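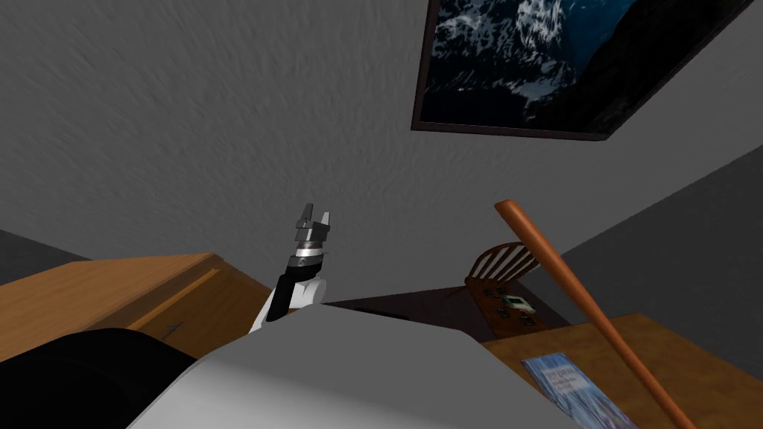
Comparing two parallel grippers on a dual-arm platform in simulation: which settings should be held constant?

Filed under: Grippers and End Effectors > Simulation

Posted by Calel

Our department is comparing the Vetance and Abella parallel grippers before any hardware is ordered. Each model is to complete 200 simulated trials at a furnished table. Kindly advise which settings should remain fixed, and whether the viewpoint should be among them.

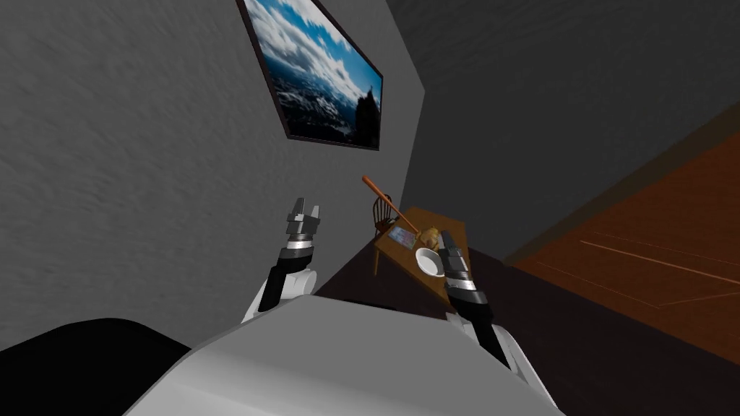 Reading time: 2 min

The right gripper is at the table beside a white bowl, and the left is held up, open and empty. We have so far run 13 trials with the Abella model and would prefer to correct the method now.

Posted by Skosport

Members are advised to fix the closing speed, the force limit and the friction values, and to record them with the results. The same object positions should be used for both grippers - a random layout is acceptable only if the seed is shared. We found that 100 trials for each object gave steadier figures than 400 spread over a mixed set. The viewpoint should also be fixed, as a steep tilt affects any controller that relies on the image.

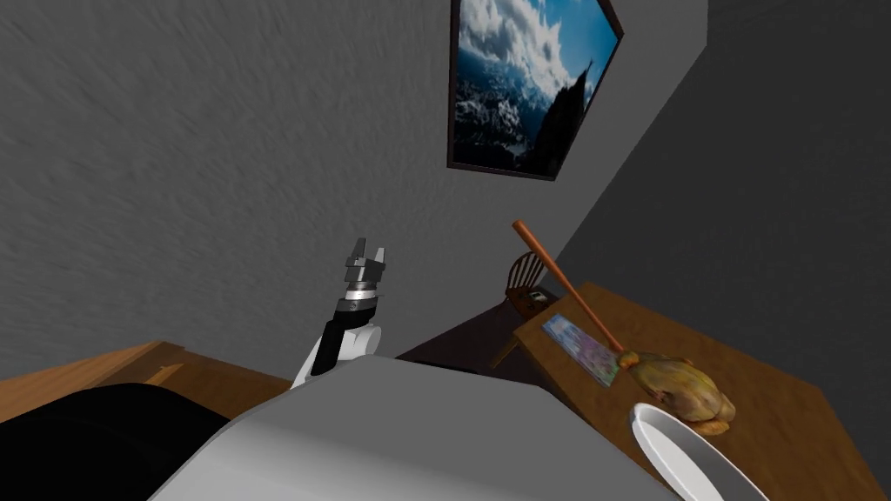
Gripper open, with the plate and roast chicken on the table to the right.

Large, rounded items should be scored separately from flat ones such as cards. A combined score will conceal the difference between the two models.

Posted by tablebench

We used Abella last October. It was satisfactory. Please check the wrist offset in the model file.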